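Handia Community Help > Laundry & Fabric Care

Blue shirts and towels coming out stiff and kinda gray, moved to a hard water town

Asked by raksidemom, Saturday, December 20, 2025

Hi all. Moved to Rakside in June, well water before that, town water now. Everything I wash is getting stiff. Blues are the worst, they go sort of chalky. Cream sheets feel like they've been starched. Same washer, same detergent, same amount as always (to the line on the cap). Tried hot, tried cold. Tried an extra rinse, maybe a little better?

Dryer sheets make it smell nice and that's it.

Water test strip from the hardware store came out at the top end, 19 grains I think it said, if I read the chart right. Landlord says no softener, not gonna happen, don't ask again. So what can I do from my end. Don't want to buy all new stuff. Also is this hurting the washer?? 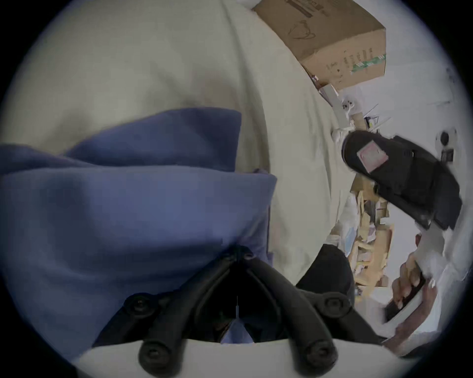
One of the blues on the cream sheet, after folding

Front loader if that matters. Two kids so I do a lot of loads, can't be babysitting each one.

3 answers

Answer from Trevor Chisholm
Marked helpful

19 grains is very hard. Your detergent is spending itself on the minerals before it gets to the dirt, then the leftover gunk sits in the fabric. That's the stiff feeling, and the gray too.

What I'd do, in order:

Strip what you've got now. Bathtub or a big tub, hottest water the tag allows, washing soda plus a water conditioner powder (the citrate kind, grocery store has it by the borax). Let it sit 4 hours, stir when you walk by. Water will look disgusting. Drain, then run it all through the washer with NO detergent. Don't strip anything wool or silk, and keep darks away from the creams or you'll have a new problem.

Then every load after that, put some conditioner powder in the drum with the clothes. Directions on the box will have a hard water amount, use that one. Detergent goes up a bit too, the cap line is for average water. If you're on a powder stay on powder, if liquid that's fine, just not the cheap watery stuff.

Quit the dryer sheets for a while. They leave a coating and you're trying to get coatings off. Wool balls are ok or nothing.

Wash at 40 C if your machine shows celsius, warm if it doesn't. Cold plus hard water is a bad combo, powder doesnt even dissolve right.

Washer – yes it builds up scale over time. Run an empty hot cycle with a descaler every 3 months. Check the door gasket while your in there, mine had crud in the bottom fold I could scrape off with a spoon.

Forgot to say, pull things out when the cycle ends. Shirts that sit balled up dry stiff in whatever shape they're in and then you're ironing minerals into them.

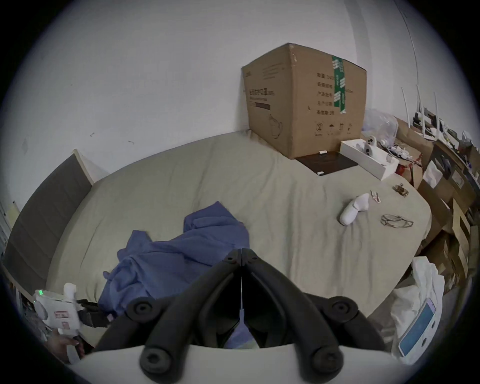 Blue cloth in a heap on the bed, shake out, don't leave it like this

Line drying makes it worse btw. If you have to line dry then give it ten minutes tumbling on no heat at the end, loosens the fibers up.

Comment from raksidemom: ok the tub thing, can I do sheets and pillowcases together if they're all cream? and does the smell go away, mine smell kinda like pennies

Reply from Trevor Chisholm: Yes all creams together fine, don't cram it. Pennies could be iron. If you see orange in the toilet tank get an iron remover made for laundry, different box. Do NOT use chlorine bleach if it's iron, it sets the stain and then you're stuck with it.

Answer from drurnow_dan

vinegar. just vinegar in the softener slot, half a cup. been doing it for years in Drurnow and our water is terrible. no idea what all that other stuff is for

Comment from Trevor Chisholm: Vinegar in the rinse does help with soap film. Some washer makers say it's rough on the rubber seals over time so check your manual. Won't do much for gray that's already in there.

Comment from drurnow_dan: seals are fine

Answer from pkettle

Had the same thing in a rental on Thepsuriya Street, over a year of crunchy towels. Switched to using LESS soap and it got better, so now I don't know what to think reading the above. Maybe the water there was softer than I thought, never tested it. Worth trying one load with half before you go buying things? Towels only, kids clothes will come out dirty if I'm wrong lol

Also call the town water office and ask for the hardness number, they gave it to me over the phone. Strips are so-so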